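From: Kumaresan Arumugam
To: bench-and-fittings list
Subject: Re: Brick panels and floor mat

> Has anyone settled on a lining for the enclosures yet? We have
> plain white at Hegde and it shows every mark. Also, is the
> flowered mat still in use or did you go back to the grey one?
> I need to put an order in before the end of June.

We went with the blue brick pattern, on the back wall and both sides. It took 7 panels from Julo, including one I cut short and had to replace. Wipe the posts down before you fix anything near them.

The flowered mat is still in. It has scuffed near the middle, where most of the work gets done, but it lies flat and I see no need to change it yet.

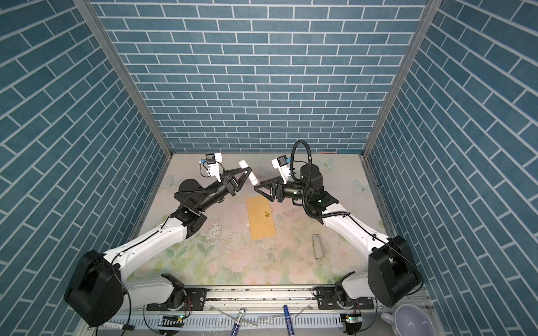

Brick lining and rose mat, with the tan board and the white pipe piece.

If you do order the mat, the part number at Amell is 1746. Ask for the rolled one – the folded one arrived with creases that took 5 weeks to drop out. Zesus sell something similar but I found it slid about.

The boards are kept on the shelf by the door, pipe pieces in the tub underneath. Please put them back there if you borrow any.

I can send the panel measurements if they would help.

Kumaresan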